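The Robot Club That Counts Its Failures

04/09/2020

The advisor of the Nireck robotics club would like it known that she did not want a robot arm. She teaches the evening automation class at Skoditz, she took over the club in February when the last advisor moved away, and she has seen what happens when a school gets a big machine. "It waves at visitors," she says. "That's its job for three years, and then it goes under a sheet."

So when her students asked to enter the Mumosix assembly contest, she said yes on one condition. They had to write down every attempt, good or bad, and show the whole list to anyone who asked. I asked. The log stood at 2,652 tries on the morning I visited, and 1,607 of them were marked as successes.

I told her that sounded pretty good. She gave me a look. "Would you ride an elevator with those numbers?"

The contest task is dull to explain, and I think she likes it for that reason. A team gets a board with fixtures on it and has to make the arm put thin parts where they belong. The entry rules talk about "the workforce of tomorrow." She read me that line twice, the second time in a funny voice.

Her students are more hopeful, though not by much. One of them, a second-year who used to work weekends in a cabinet shop, told me he could do the whole board by hand while eating a sandwich. "People say it's about speed. It's slower than me. It's slower than my grandmother." He has put in more hours than anyone else on the team. When I pointed this out he shrugged and said he wanted to know why it misses.

Why does it miss? The team has 2 theories and they don't get along. Half of them blame the grip — the part shifts a little in the fingers and everything after that is off. The other half think the taught positions are sloppy and the grip is taking the blame for somebody's bad afternoon. 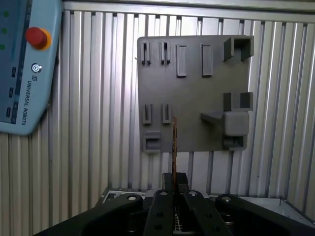
The advisor won't pick a side. She had them run 390 tries with the positions retaught from scratch, and the result was better, but she says it wasn't better enough to settle anything. "They wanted me to announce a winner. I told them to go get more data, and they were mad at me for a week."

Rizvi, the parts supplier that sponsors the contest, likes to say that students leave it job-ready. I asked her whether that was true. "Ready for what job?" she said. Two of last year's bunch went into maintenance work, one sells phones, and she's lost track of the rest. She doesn't think the club gets credit for the first two or blame for the third.

What they do learn, she said, is to distrust a demo. Any of them can now watch a promotional video and ask how many takes it took. I asked if that was worth a whole semester of evenings.

"Ask me after the contest," she said, and went to see why the room had gone quiet.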